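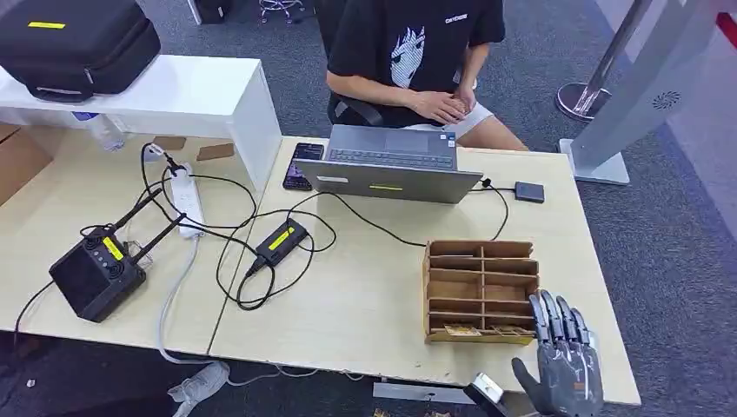
May
By Frøydis Solberg

Two hands, one arm, one very long Thursday

The Girnik hand came to the bench this month with a simple job: pick up a printed card and put it in a slot. The old Ernaris two-finger gripper has done this for ages without complaint, mostly for lack of a mouth. We wanted to know what we'd get for the extra fingers.

Both had 30 tries with the same cards. The Ernaris got 20 of them home. The Girnik got five, though it did hold on to a great many more before changing its mind over the slot. Thin card on a flat table is a mean test for fingertips that size, and Mohamedi's controller made it meaner by adding a lag of 200 milliseconds whenever we ran over wireless. With a cable in, the lag went away and the fumbling was all our own work.

Round things went the other way. Give the Girnik a bottle or a roll of tape and it closes up nicely, with no fuss over angles, while the Ernaris has to be lined up like a truck backing into an alley. The thumb is the clever bit — once we stopped sending it to the wrong side of the palm, which took until four in the afternoon and a config file I would rather not discuss.

For now the Ernaris keeps the card job. The hand stays on for the mixed bin trial, and Burkano has promised softer fingertip pads, sizes to be confirmed. If you have borrowed the short hex key, please bring it back before then.

Questions and hex keys to the bench desk. © Bench Notes. Back to top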